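Havside Cordless Garment Steamer: Owner's Guide
Section 6. First Use, Filling and Steaming

Read Section 2 (Safety) before starting. The steps in this section apply to the cordless model with the Otach charging base. For the corded model, follow the steps for filling and steaming only and ignore all references to the base.

6.1 Setting up the charging base

1. Choose a flat, level surface within reach of a grounded outlet. Keep the base at least 6 inches from the wall.
2. Route the cord through the slot at the rear of the base. The cord must not pass under the base.
3. Plug the cord into the outlet. The ring light turns amber.
4. Place the steamer on the base with the nozzle facing away from the cord. The ring light blinks while the battery charges and stays green at 100 percent.

Note: The first charge takes longer than later charges. Do not lift the steamer from the base until the light is green.

Caution: The heat plate vents toward the front. Keep curtains, paper and spray cans away from that side of the base.

6.2 Filling the tank

1. Press the tank release and slide the tank down.
2. Open the rubber stopper. Fill with cold tap water to the MAX line.
3. Close the stopper fully. Wipe the outside of the tank.
4. Slide the tank up until it clicks.

In hard-water areas, use distilled water or an equal mix of distilled and tap water. Do not use scented water, starch, vinegar or water from a clothes dryer. Damage from additives is not covered by the warranty.

6.3 Preparing the garment

Check the care label first. Fabrics marked "do not steam" must not be treated with this appliance. Velvet, waxed cotton and coated rainwear should be tested on an inside seam.

Garments are best steamed on a hanger. Small items such as collars, cuffs and napkins may be steamed flat on the Draka heat mat (sold separately). Do not steam directly on furniture. Moisture can raise the grain of bare wood and leave white rings in a lacquered finish, and the marks may not appear until the next day.

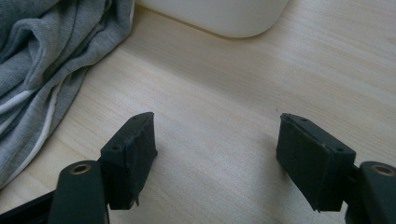 Empty all pockets and close zippers and buttons before steaming. Brush off lint and hair. Steam sets some stains, in particular those from coffee, wine and egg, so wash a stained garment before treating it.

6.4 Steaming

1. Lift the steamer from the base and slide the switch to ON. The indicator blinks red during heating.
2. Wait until the indicator stays red.
3. Point the nozzle away from yourself and others. Hold the trigger for 5 seconds to clear any water from the line.
4. Start at the top of the garment and work down. Pull the fabric lightly with your free hand, keeping the hand below the nozzle.
5. For heavy fabrics, steam from the inside first.
6. Return the steamer to the base when the indicator goes out.

Warning: Steam can cause serious burns. Never steam a garment while it is being worn. Keep the trigger released when moving from one garment to another.

If the nozzle drips, release the trigger and wait for the indicator to stay red again. If dripping continues, see Section 9.

6.5 After use

1. Slide the switch to OFF and unplug the base.
2. Let the steamer cool for 34 minutes, standing upright.
3. Remove the tank, empty it and leave the stopper open to dry.
4. Wipe the nozzle plate with a damp cloth. Do not use steel wool or scouring powder.

Let garments hang until fully dry before folding them or putting them in a closet.

Note: Tanks supplied with the Moulin travel kit have a screw cap in place of the stopper. Leave the cap off during storage.

For descaling, go to Section 7.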